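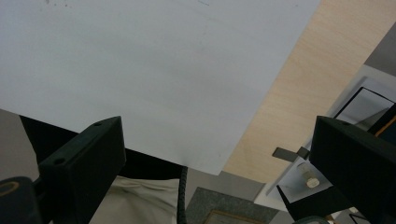 Hi Marites,

You asked for the spring update on the Dagdag evening certification program, so I'm writing it the way I'd tell you over coffee and you can pull out whatever your board needs.

First, enrollment. We started the database administrator track with 26 learners, and as I write this 24 are still with us. The two who left both did so in February, one for a new job with night shifts and one who moved out of state. I'd told you in the proposal that I'd be happy with 20 at this point, so I'm pretty pleased (okay, very pleased).

The course is 70 hours of live instruction plus the practice labs. We're through module six out of nine. Kelechi Briggs is teaching the live sessions again and the feedback on him is great. People like that he'll stop and rebuild a query from scratch when somebody's lost, even if it means we run past 9 p.m. It does mean we're behind on the backup and recovery unit by one session. We've added a catch-up evening at the end of the module and I don't expect it to touch the exam dates.

Now the labs, which is where most of your money went this quarter. We moved everyone off the old shared server and onto Firnico, where each learner gets their own practice environment that they can break and reset. The move was rougher than I wanted! Logins failed for a good part of the first evening and Vilmos Medve ended up pairing people on whichever accounts worked while he sorted out the rest with their support desk. Since then it's been steady. Learners have submitted over 480 completed lab exercises, and the permissions lab is the one everybody repeats. I think the instructions are confusing in the second half, so Vilmos is rewriting them before the next group gets there.

Practice exams: everyone has taken the first one. The pass mark is 70 percent, and 17 people cleared it on the first try. The other seven are mostly close, and their weak spot is indexing, with a bit of trouble on user roles. Kelechi is holding an extra hour before class for anyone who wants it, and five of them have been coming. I'd like to see the other two there and I've called them both – one has a childcare problem at that hour, so we're setting her up with the recordings and a phone call each week.

On jobs, it's early, but Zotlow has agreed to interview anybody who passes the final certification for their junior support openings. That's an interview and no promise of more, and I've been careful to say it that way in class. Edgardo Sebastian is running mock interviews and resume reviews starting next module.

Budget is mostly where it should be. Lab licenses came in under the estimate, and instructor hours are a little over because of the catch-up evening and the extra hour before class. I'd like to move the license savings across to cover that, if you're okay with it. The line-by-line sheet is attached as usual. Exam vouchers haven't been bought yet – Kenneth Agbayani is waiting to order them all together once we have the final list of names.

Two things I need from you:

A yes or no on moving the license money, ideally before we start module seven.

Whether Dasonside, your other grantee, would still like to send someone to sit in on a class. They're welcome at any of the evening sessions, they just need to let me know so I can set up a lab account.

The next report will have the second practice exam results and, I hope, the voucher receipts. Call me if anything is unclear, I'm usually free after 2.

Thanks again for backing this one!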